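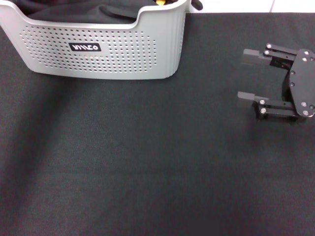 7. Storage and sorting of washable textiles

Read before the practical. Section 6 (fiber identification) is assumed. Course text: Lazaridis and Karagiannis, chapter 14.

7.1 Moisture regain

Regain is the mass of water held by a textile, divided by its oven-dry mass and given as a percentage. It depends on fiber type and on the relative humidity of the store. Cotton and wool take up far more water from the air than polyester does. A blend falls between its components, in proportion to their dry mass.

Worked case: a cotton lot has an oven-dry mass of 735 g and a regain of 6 percent. Water held is 44.1 g. Conditioned mass is 779.1 g.

7.2 Air exchange in containers

Closed bins hold humid air against the cloth. Perforated walls allow exchange at the sides, but the middle of a tightly packed load dries slowly whatever the wall is like. Fill depth matters more than hole size.

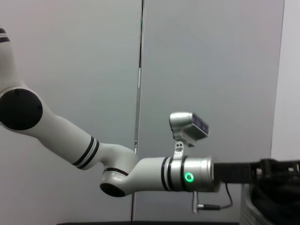 The same applies to shelving. A solid shelf blocks exchange from below, and slatted shelves should be used for any lot above its standard regain.

7.3 Sorting order

Sort by fiber first, then by color, then by soil level. Dark cottons are kept apart until a crocking test (dry, then wet) has been recorded. The Skotcombe tables list the grades used in this course.

Problems for next session: 7.1, 7.4 and 7.6. Hand in to G. Ververidis. Show units in every line.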